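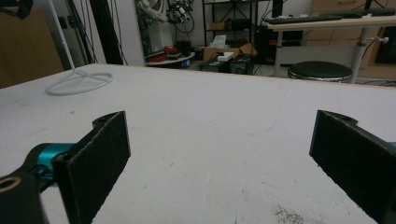
The Trasia Ferry

The ferry to Trasia left at ten past six, and Zorica Nikolaidis was on the dock by five. She had one suitcase, a bag of oranges and her brother's coat, which she had worn because it would not fit in the suitcase. The ticket window was closed. A card taped to the glass said it would open at 5:30.

A man was already sitting on the bench. He moved his newspaper so she could sit down.

"You're going over?" he asked.

"To Trasia. My brother had a house there."

"Which one?"

"The green one behind the school. I've never seen it."

The man folded the paper in half. "Then you're Petar's sister," he said. "I'm Musyoka Makori. I fixed his roof twice."

She didn't know what to say to that, so she offered him an orange. He peeled it with his thumb and put the peel in his jacket pocket.

Petar had moved to the island eleven years before and had written to her every September, one letter a year, always two pages. He wrote about the wind and the price of diesel. He wrote that a goat had gotten into the church. He never asked her to visit, and she never said she would like to. In April a lawyer named Sneha Lodhi had called from Lirkia and told her that he was dead and that the house was hers. The lawyer had a cold and apologized for it several times.

The window opened at 5:40. The clerk wanted 80 for the crossing and 80 more if she planned to come back.

"Do most people buy the return?" Zorica asked.

"Most people live there," the clerk said.

She bought the one way and put the ticket in the coat. There was something else in the pocket, a receipt for paint, gone soft from being carried. He had left the coat at her apartment the last time he came, and she had never gone through it.

On the boat Musyoka stood at the rail and she stood next to him. The mainland went gray and then it was hard to tell from the clouds. He told her that the kitchen tap had to be turned the wrong way, and that the woman next door, Ayane Sugiyama, had been feeding the cat.

"He had a cat?"

"He said it wasn't his."

"He never wrote about a cat."

"Well," Musyoka said. "What did he write about?"

She thought about it. "A goat, once."

He laughed hard enough that a boy with a bicycle turned to look. "That was my goat," he said. "He chased it down the aisle with a broom. Did he tell you he fell over?"

"No."

"He fell over. He took the candles down with him. The priest made us both come back on Monday and scrape up the wax."

The island came up slowly, a low hill first and then the roofs. Zorica looked for a green one before remembering it was the walls that were green. Musyoka pointed it out to her. It was smaller than she had pictured, and one of the shutters was a different color from the others, a pale yellow.

"He ran out of paint," Musyoka said. "He was going to get more."

She felt for the receipt and held on to it. When the ramp came down, he took her suitcase without asking and started up the hill. She followed him with the oranges. At the second turn a gray cat was sitting on a wall, and it got down and walked ahead of them as far as the gate.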